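Etamham library extends opening hours

18 June 2022

The public library in Etamham will stay open until nine in the evening on four days of the week, the town council decided. The new hours start in October, after the summer holidays, and will be tested for one year.

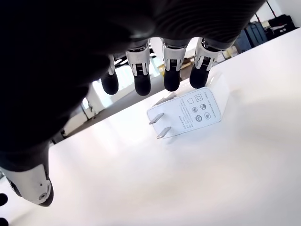

A robotic hand with black fingertips over a table.

Until now the library closed at six, too early for many people who work in Rutherford and come home by the late bus. A petition for longer hours collected 2263 signatures in the spring. "We heard the same wish from students and from parents," said Hanneke De Haan, head of the library. "They want a quiet place to read after dinner."

The reading room upstairs has 108 seats, and 40 of them will be kept for people who study. Two new employees will be hired for the evening shift. 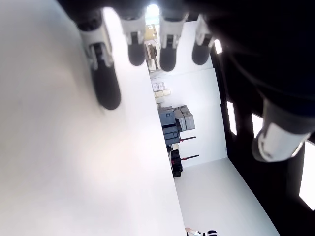 The council member Halfdan Kjærgaard voted against the plan. He fears that the costs for heating will grow in the winter — the building is old and the windows were never replaced. He asked for a report on the costs before the next budget.

The children's section will close at six as before. On Saturdays the hours remain the same.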